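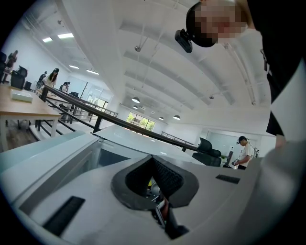 **Why do big rooms have so many lights on the ceiling?**

Light gets weaker as it spreads out. One lamp in the middle of a big room would leave the corners dim, so people put up several lights and space them apart.

## Light spreads out

Hold a flashlight close to a wall in a dark room. You get a small, bright circle. Now walk backward. The circle grows, and it gets dimmer. The flashlight is giving out the same amount of light as before, but the light has to cover more wall.

A ceiling light works the same way. The desk right under it gets plenty of light. A desk far away gets much less.

## Two kinds of ceiling light

Many offices have flat panels on the ceiling. A panel is a wide rectangle that glows all over. Light comes from every part of it, so the shadows underneath have soft edges. Panels are good for lighting a whole room evenly.

Other lights hang down. They are called pendant lamps. The word "pendant" comes from an old word for hanging, and a necklace can have a pendant too. A pendant lamp often has a shade shaped like a dome. The dark gray ones in this office are like that. If a dome is solid, light can't pass through it, so most of the light goes down and very little goes up.

## Why paint the ceiling white?

White paint bounces back most of the light that hits it. Black paint soaks most of it up. In a room with white walls and a white ceiling, light bounces many times before it fades away. Some of it ends up in places no lamp points at, like the floor behind a cupboard.

## How do people measure light?

The amount of light a lamp gives out is measured in lumens. A lamp that gives 2,000 lumens is bright enough for a small kitchen. A bedside lamp might give only 300.

The amount of power a lamp uses is measured in watts. An old-style bulb needed far more watts than a modern LED to give the same light. A modern LED lamp can make 2,000 lumens with 20 watts.

## Try it: the paper bounce

You will need a flashlight, a sheet of white paper, a sheet of black paper, and a book.

1. Make the room dark.
2. Lay the white paper on a table and stand the open book next to it.
3. Shine the flashlight down on the paper. Look at the page of the book.
4. Swap the white paper for the black paper and do it again.

Which time was the page easier to read? Try it with red or yellow paper too, and look at the color of the page.

## Words to know

**Lumen:** a unit for how much light a lamp gives out.

**Pendant lamp:** a lamp that hangs from the ceiling.

**Reflect:** to bounce back.

**Watt:** a unit for how quickly something uses energy.

*Written by Haruto Kudo*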